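Werkstatt-Tipps: Sortierplätze mit Greifarm einrichten und betreuen

In der Wertstoff- und Retourenabteilung am Standort Stanholm wird das Vorsortieren gemischter Kleinteile seit April an 2 Plätzen durch Greifarme unterstützt. Die folgenden Hinweise richten sich an alle Beschäftigten, die dort eingesetzt sind.

Behälter sichern. Die Sortierwanne ist vor Schichtbeginn mit Zwingen am Rand zu fixieren. Verrutscht sie, stimmen die angelernten Positionen nicht mehr.

Inhalt begrenzen. Höchstens 7 Teile gleichzeitig einlegen, und zwar mit Abstand zur Wand. Becher und andere Hohlkörper in Wandnähe werden erfahrungsgemäß schlechter gefasst.

Kabel führen. Leitungen seitlich der Wanne bündeln und den Verlauf auf der Tischplatte mit Klebeband markieren.

Blanke Flächen abwischen. Hierfür genügt ein trockenes Tuch; Scheuermittel sind nicht zulässig.

Tätigkeiten neu verteilen. Das Greifen selbst entfällt weitgehend, Bestückung, Sichtprüfung und Störungsbehebung nehmen zu. Für die Einarbeitung stehen jeder Person zwei begleitete Schichten zu. Stellen werden durch die Umstellung nicht gestrichen; wer an den Handplätzen bleiben möchte, teilt dies der Schichtleitung schriftlich mit.

Störungen sind im Schichtbuch unter Kennziffer 117 einzutragen. In die Wanne wird erst nach dem Stillsetzen des Arms gegriffen. 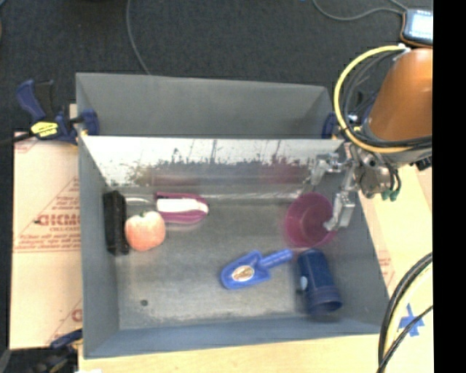 Text und Foto: Ludger Nolte, Arbeitsorganisation Stanholm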